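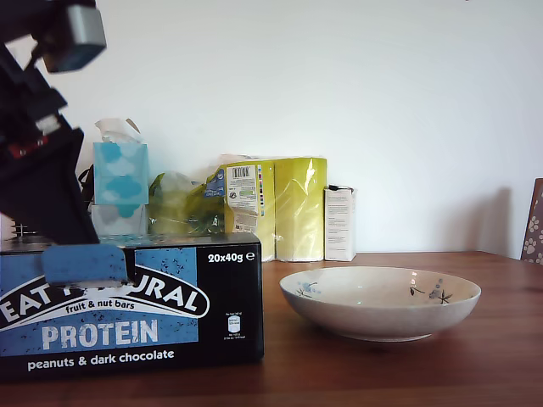 Papers > Web Engineering > Client-Side State > Section 4

November
Dultureo Interface Group

4. Keeping unsaved form data between page loads

4.1 Setting

The application studied in this section is the claims entry tool built on Tava, a component library for long web forms. A complete claim spans 19 screens. Users seldom finish one in a single sitting, and the earlier version of the tool held all entered values in memory until the final screen was submitted. A reload, an expired session or a closed tab therefore removed everything typed since the claim was opened.

Two stores were available for drafts. The first was the browser's local storage, which is simple to write to and survives a reload, but is tied to one browser on one machine. The second was a draft table on the server, hosted by Ofori, which can be read from any machine after sign-in but needs a network request for each write. The design described below uses both, with the server copy treated as the reference whenever the two disagree and the local copy has no unsent changes.

4.2 Write path

Each field raises a change event when it loses focus. The event passes to a queue held by the form's root component, and the queue is written to local storage at once. A timer starts at the same moment. When 400 milliseconds have passed without a further change, the queued changes are merged, field by field, and sent to the server as a single patch. If another change arrives first, the timer is reset.

The patch carries the identifier of the draft, the version number the client last received and the list of changed fields. Values that the user has cleared are sent as explicit nulls. In the first build they were left out of the patch, with the result that a cleared field came back with its old value after a reload. The fault went unnoticed in unit tests, all of which filled fields and none of which emptied them.

File attachments are excluded from the queue. They are uploaded separately when chosen, and only the reference returned by the upload service is stored in the draft.
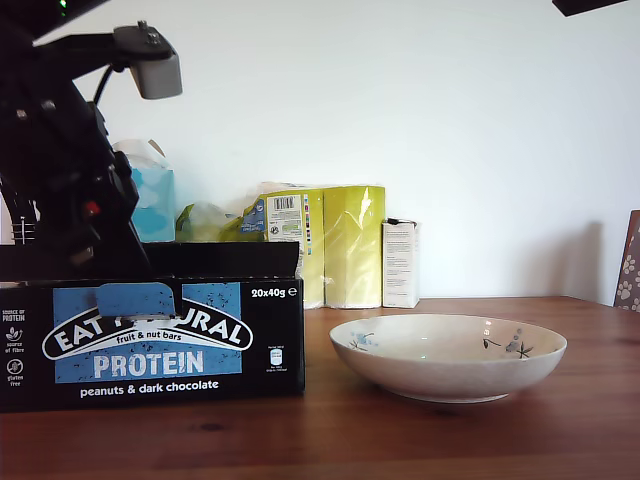 4.3 Conflict handling

A conflict arises when the version number in a patch is older than the one stored on the server. The usual cause is the same claim being open in two tabs. The server compares the changed fields in the patch with those altered since the client's version. Where the two sets do not overlap, the patch is applied and the new version number is returned together with the fields the client has missed. Where they do overlap, the server rejects the patch and the client shows both values beside the field, leaving the choice to the user.

Automatic resolution by timestamp was considered and rejected. Client clocks proved unreliable during early trials, and a wrong choice made silently is hard for a user to detect on a form of this length. Repeating groups, such as lists of dependants, are compared by a row key assigned when the row is created. Comparison by position was used at first and produced false conflicts whenever a row was deleted from the middle of a list.

4.4 Restoring a draft

On load, the client requests the server draft and reads the local queue in parallel. The form is rendered once both have returned, or when the server request has timed out. In the latter case the form opens from local data alone and a plain notice states that the draft has not been checked against the server. Queued changes are then replayed over the server draft in the order in which they were made.

Validation is switched off during replay. Running it at this stage marked incomplete fields as errors before the user had touched them, and screen readers announced each one in turn. Validation resumes for a field at its first focus event, and for the whole screen when the user asks to move on.

Drafts written by an older release of the form are passed through a chain of small migration functions, one for each schema change. A draft that fails migration is kept in its original form and is shown to the user as read-only text, so that the values can be copied by hand.

4.5 Test procedure

The procedure was run under Mavix, a browser test harness that can end a page process at a chosen point. A script entered a claim, stopped the page at a random field, opened it again and compared the restored values with those entered. The script was run 1,000 times against a server placed behind a simulated slow connection. Each run used a fresh browser profile, and the random seed was recorded so that any failure could be repeated.

Of these runs, 184 were interrupted while a patch was in flight. This is the case of most interest, as the client cannot know whether the server applied the patch before the connection closed. Replaying it is safe for single fields, where the same value is written twice. For repeating groups it is safe only on account of the row key; without it, an added row would appear twice. The patch identifier is also stored with the draft, and a patch already seen is acknowledged without being applied again.

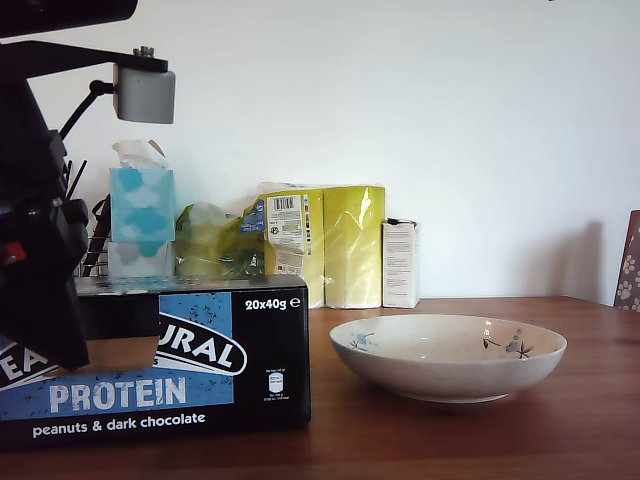

Figure 4. Black carton of protein bars on a wooden table, its printed logo partly hidden by the gripper assembly.

4.6 Limits

The procedure does not cover private browsing modes in which local storage is discarded when the window closes. It also leaves aside shared machines, where a local draft might be read by the next user; the production build clears the queue at sign-out, but a user who merely closes the window leaves it in place. Encryption of the local queue with a key held by the server session is treated in Section 5.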